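Clillgate-Facilities mailing list
Subject: Re: Flowers and the round table, second floor
Date: 2025-01-09

Dear colleagues,
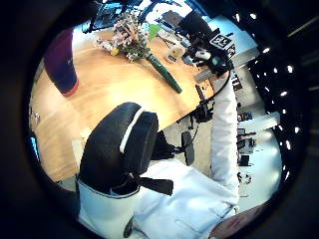
Thank you for the replies received on the care of the round table in the shared room at Clillgate. The Facilities Office has reviewed them and confirms the arrangements below.

The Mahmoud group wrote:

> We would ask that the weekly flowers continue. Our group uses the
> table every day and visitors from Zillinico have remarked on them.
> Could the office please say who is to put them in water, and whether
> the old marks on the wood will be treated? They have been there
> since October.

The weekly delivery will continue. Bouquets may be laid on the table while they are being unwrapped, but should not stay there longer than 10 minutes, as damp stems mark the wood. The group that signs for the delivery is responsible for placing the flowers in a vase and for wiping the table top afterward.

Cups and small dishes may be used at the table – please return them to the kitchen at the end of the day. Office chairs should be pushed in so that their armrests do not rub against the table edge.

Fedier has been asked to refinish the top. The work will take 2 days, during which the table may not be used. Groups that need seating in that period may reserve the meeting room on floor 4.

Questions may be sent to this list.

Facilities Office, Clillgate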